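In Defence of the Bad Instruction Leaflet

I own a drawer of instruction leaflets. It began as a sensible household arrangement and has become something closer to an archive, with a bread maker that died two kitchens ago represented in full, in 22 languages. I have never thrown one out. I have also, until last January, never read one from the front to the back.

What changed was a shelving unit. It was called the Liltis, it was made by a firm called Brondik, and it came up the stairs in two boxes, one of which was marked as the other. I live in Clolldale, where the nearest shop selling a replacement anything is a bus ride away, so I thought that for once I would do the thing properly. I made tea. I sat down. I read.

The Liltis leaflet has no words in it. There is a small bald person, without clothes or apparent gender, who is pleased in the first drawing and remains pleased throughout. He (I came to think of him as he) is shown with a screwdriver. He is shown with a friend. He is shown alone with a large cross through him, by which we are to understand that friendless people shouldn't own shelves. Then come the steps, 29 of them, and in none does he appear again. I assume he had somewhere to be.

It is usual at this point in an essay to complain. Everyone complains about instructions, and has done for as long as there have been any, and I suspect whoever carved the first set into a clay tablet was told that step four was unclear. The complaint runs that the people who write them can't write, the people who draw them can't draw, and none of them has ever met a human being or a shelf. I have made this speech myself at dinners. It goes down well, as speeches do when everybody in the room has at some time put a drawer in upside down.

I no longer believe it. My view now is that the bad leaflet is a far better thing than the good one, and that we are in some danger of losing it.

Consider what a good instruction does. It tells you where the peg goes, you put the peg there, and you know no more about pegs than you did at breakfast. I followed a perfect set of instructions once, for a desk lamp. Every step was numbered and every part was bagged and labelled to match. It took me no time at all and I couldn't tell you now what is inside that lamp, how it comes apart, or whether it has a bulb or is merely bright by nature. When it stops working I shall have to bury it.

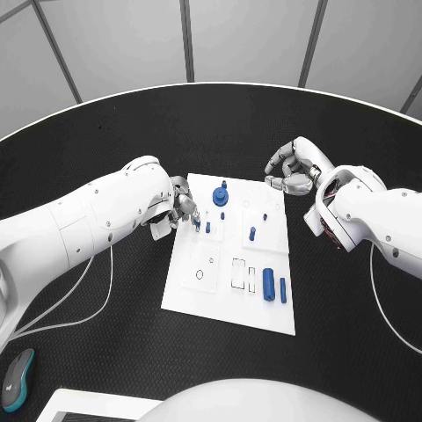

So should we want our instructions to be worse?

A little worse, in the right places. A leaflet should keep you from losing a finger and then leave enough unsaid that you have to look at the thing in front of you and think.

The Liltis made me look. Step six calls for a long screw and a slightly less long screw, drawn at the same length. I spent a good part of the afternoon holding one against the other and against the holes, and by the end of it I understood why there were two sorts, what each was holding up, and what would have landed on my foot had I swapped them. I have opinions about that screw now. I could draw it from memory, and better than Brondik did.

My sister-in-law holds that this is what people say when they've wasted an afternoon. She may be right. She is the kind of person who lays out the parts on a towel first, and her shelves are very straight. But when one of hers worked loose last year she didn't know which end to begin at, whereas I could take the Liltis down to its bones in the dark, having already done so twice in daylight when I thought I'd finished.

There is a snobbery in the other direction, I should admit, and I don't care for that one either. I mean the man who won't open the leaflet at all. He regards it as an insult. He has a feel for these things, he says, and at the end he has a wardrobe that leans and a palmful of leftover fittings which he describes as spares. Every family has supplied one. Mine supplied my father, who kept his spares in a coffee jar and was proud of how full it was. I once asked whether the fullness of the jar and the lean of the wardrobe might be connected, and was sent outside to look at the car.

The leaflet-refuser and I differ on one point only, but it's an important one. He thinks he knows already. The bad leaflet works on people who are willing to be told and then find that they haven't quite been. You need to be holding page eleven in good faith. The gap between the drawing and the plank is where all the learning happens, and you can't fall into it if you never set out.

Cookery used to understand this. I have a cookbook from a church sale that says, of a fruit cake, "bake in the usual way until done". That is the entire method. It made me furious for years, and then one winter I sat down and worked out what the usual way must be, by means of three cakes I'd rather not discuss, and I have never had to look up a fruit cake since. Compare the modern recipe, which gives the weight of the egg. I've made such recipes a dozen times over and still have to prop the book against the kettle, reading it like a man being talked down in an aeroplane.

The same goes for directions. Before telephones took the job over, people would tell you to turn left where the post office used to be. This was useless to a stranger and it was meant to be, slightly. You had to stop and ask someone where the post office used to be, and they told you, along with why it closed and who was to blame. You arrived late and well informed. I can now get to anywhere in the county on time and have no idea where any of it is.
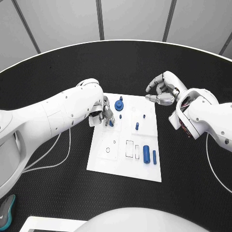 What the helpline said

I did ring Brondik in the end. Step 22 had beaten me. It shows an arrow going into a hole and an identical arrow coming out of it, and I couldn't see how to do both.

I was on hold for a good while, with pan pipes. The voice that finally answered was friendly and quite young and asked for my leaflet number, which turned out to be 174, and there was a pause with some typing in it. Then the voice told me that 174 was the old leaflet. A new one had been brought in after complaints. It had a film to go with it, in which a pair of hands built the whole unit from start to finish, and customers were reporting that they found it very easy.

I asked what the arrows meant.

"We don't know," said the voice. "We took them out."

I was offered the new leaflet by post and said no, thank you, I'd manage. By then I had my pride to think of, and also eight shelves leaning against the radiator. It took another evening. The arrows mean that the panel slides in and then has to come back a finger's width before it will lock, and if you don't do it you will get away with it for a year or so, until you put something heavy on the top.

I checked the film afterwards. The hands push the panel in, and move on to the next step.

I have written to Brondik about it. I included a drawing.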